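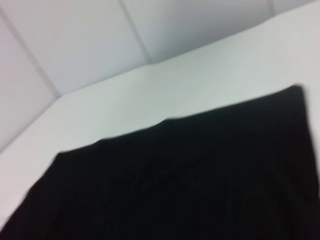
Figure 6.1 Black fabric against a white wall, view from the arm-mounted camera

Chapter 6
Handling Cloth on a Two-Arm Bench

6.1 Scope of the chapter

The earlier chapters of this book dealt with rigid parts. A bracket or a drilled plate keeps its shape while it is carried, and its position can be given by one point and one set of angles. Cloth has no such description. A shirt on a table can take any number of outlines, and the outline changes as soon as a gripper touches it.

This chapter covers the setup of a bench for folding garments in the shared workshop at Sitcombe. The bench has two arms, a fixed white work surface, a camera with a wide view of the table, and a small camera carried on the arm. The build is within reach of a reader who has finished the exercises in Chapters 4 and 5. No new motor wiring is needed. Most of the work is in placing things, measuring where they ended up, and deciding what each camera will be trusted to report.

6.2 Terms

Outline: the closed line that separates the garment from the background in one camera view.

Corner candidate: a place on the outline where its direction changes sharply. It may be a true corner of the garment, a fold, or a sag between two raised points.

Hold point: the spot where a jaw closes on the cloth.

Slack: the extra length of cloth between two hold points when the arms are nearer to each other than the cloth would allow.

6.3 Choosing the background

A dark garment on a pale surface gives an outline that a simple brightness threshold can find. Begin with this pairing. The threshold used at Sitcombe is 190 on the usual scale of 0 to 255, applied after the image has been reduced to gray. Pixels below the threshold are treated as cloth.

The method has a known weakness. The grippers are dark as well, and a threshold cannot separate a black jaw from a black sleeve. The arm positions must be used to mask out the area each gripper covers before the outline is traced. Any corner candidate inside a mask is dropped -- it may be tried again once the arm has moved away.

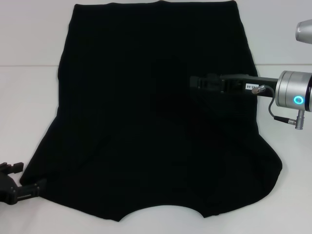 Figure 6.2 Black garment on the white tabletop, one gripper over its right half and the other at its lower-left corner

Interior creases are a separate problem. In Figure 6.2 the wrinkles in the lower part of the garment are only slightly lighter than the cloth around them. A threshold at 190 discards them. For the first exercises this is acceptable, and the outline alone is used. Section 6.7 returns to creases.

6.4 What the near view adds

The wide camera supplies the plan of the table. The near camera supplies detail of the cloth edge from an angle that changes with the arm. Compare the outline in Figure 6.1, where the upper edge sags gently between small raised points. Each of those points is a corner candidate by the definition in 6.2, and a program that accepts all of them will close the jaws in the wrong place.

Two rules reduce the error. First, a candidate from the near view is kept only if the wide view has one within 6 mm of the same table position. Second, the arm is stopped before the near view is read. Leave 200 ms between the stop command and the capture. Hicham Metwally, who laid out the first Sitcombe bench, used a shorter delay and later rewrote that part of the control loop.

The near view must also be corrected for tilt. An edge that slopes in the picture may be level in the room. Take the arm angles at the moment of capture and rotate the outline before comparing it with anything else.

6.5 Before starting

Check the following with the arms powered down:

Both bases are bolted, and the bolts are marked with paint.
Cables have enough length for a full wrist turn in each direction.
The stop switch can be reached from either side of the bench.

Then run the Betmont calibration from Chapter 5 for each arm separately. Repeat it if the two arms disagree on a shared table point by more than 2 mm.

Last updated 03/09/2026

Comments

benchleg: Does the 190 threshold hold for navy? Mine picks up the collar and loses half the body.

r_okafor: Navy was fine for me at the same number, but I had to move the lamp. Check for shine on the collar first.

tinsmith: The mask in 6.3 needs a margin. I grew it by nearly 6 mm and the false corners at the jaw stopped.

Related chapters
Chapter 4: Mounting and Leveling a Small Arm
Chapter 5: The Betmont Calibration
Chapter 7: Two Arms, One Cloth: Managing Slack
Appendix B: Jaw Drawings for the Poulain Gripper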